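Search recipes and tips... Go

How to cook dried chickpeas (and whether to bother soaking)

I was brought up to soak chickpeas overnight, with bicarb, and to skim the foam as if it were poison. I have my doubts about most of it.

Soaking does shorten the cooking. Whether it does anything for your digestion I can't say, and I'm suspicious of people who can. If you remembered last night, good. If not, carry on.

1. Rinse the chickpeas and pick out any stones.
2. Cover with plenty of cold water. Add salt now. The old warning that salt keeps them hard has never held up in my kitchen.
3. Bring to the boil, then turn down to a lazy simmer with the lid ajar.
4. Start tasting after an hour if soaked, two if not. Taste several, as one soft chickpea proves very little.
5. Cool them in their liquid and keep it for soup.

Bicarb works, but too much tastes of soap. A pinch will do. The bay leaf I leave to your conscience.

If they are still like gravel after three hours, blame the packet. Old chickpeas may never soften, whatever the label promises.
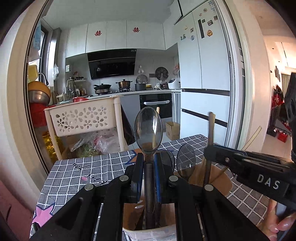 Words: Eirini Fragkou | 7/26/21

Cooked chickpeas freeze well. Drain them first and spread them on a tray, or you'll be chipping at a brick.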